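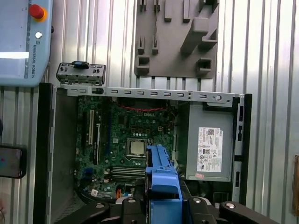 Dec 26, 2021
Workshop notebook, refurbishing bench, Jornthorpe

Today I continued with the Dell desktop from the Utano group. It is one of the 20 machines we promised to check before they go to the school, and I wanted to finish with it because it has occupied my bench for too long. I laid it on its side with the panel off, and now I can reach all the parts without turning the case again. The cooler is off and the processor is still sitting in its socket with the bare metal on top. The memory slots are empty too. I prefer to work like this when I don't trust the history of a machine. First I take out what can be taken out, then I put the parts back one after another and look when the trouble begins.

The trouble, as written on the paper that came with it: "turns off by itself." There is no more information. I asked Olumide if he remembers who wrote this, and he said it is from the first collection in September, when we did not yet have the form with the questions. So I don't know if it turns off when it is working hard, or when somebody touches the desk, or only in the morning. We should ask for at least this next time.

What I did so far:

Cooler. The old paste was dry and hard like chalk at one side, and at the other side there was almost none. I think the cooler was not sitting flat. Of the screws, one was much easier to turn than the others. This could already be the explanation, but I do not want to decide so early. I cleaned the bottom of the cooler with alcohol and a coffee filter. The cloths from the drawer leave small hairs, please do not use them for this work. If somebody goes to the shop, we need more coffee filters.

Fan. It turns freely by hand, a little noise, nothing serious. There was a lot of gray dust between the fins and I removed it with the soft brush and then with air. I held the fan with one finger while blowing. I forgot it the first time with the Sketia machine and I still remember the sound.

Memory. Both sticks are in the anti-static bag on the shelf, with the number of the machine on the bag. I tested them in the other computer, 3 full passes, no errors. So the memory is good, or at least it is good in another computer. I cleaned the contacts anyway.

Power supply. I left it in its place and only read the label with the magnifying glass to be sure which connectors to test. The voltages were fine without load. With load I did not test yet, our tester is with Olumide at his home. I wrote to him and he will bring it.

Board. I looked for swollen capacitors with the lamp from the side and did not find any. One of them, near the edge, I looked at for a long time, and then I decided that it was a reflection. The little battery is measured under 3 volts, so I will change it. It costs almost nothing, and a school does not need a computer that forgets the date.

Loose metal. The bracket with the black clip is still lying on the corner of the case. I am not sure which way around it goes. I took no photo before removing it, my mistake. On the next machine of the same model I will look first and make a drawing in this notebook. Please do not put it in the box with the mixed metal, because from there it will never return.

Still to do:

New paste. The tube from Phí is nearly finished, there is enough for maybe 2 more processors. Use a small amount in the middle, no spreading with a card.
Put back the cooler and tighten the screws crosswise, a little each time.
One memory stick first, then start, then the second.
Change the battery and set the clock.
Leave it running under load for over 2 hours and write the temperature here, not on a loose paper.

A question for our next meeting. If the machine stays on after the new paste, do we still change the power supply? Olumide says yes, because we have spare ones and the school has nobody to repair it. I would like to keep the spares for machines which really need them. We had the same discussion with the last group and we did not finish it.

The screws from this case are in the blue cup with the lid. The long ones are from the cooler. I will be back at the bench after lunch tomorrow, please leave the machine open as it is.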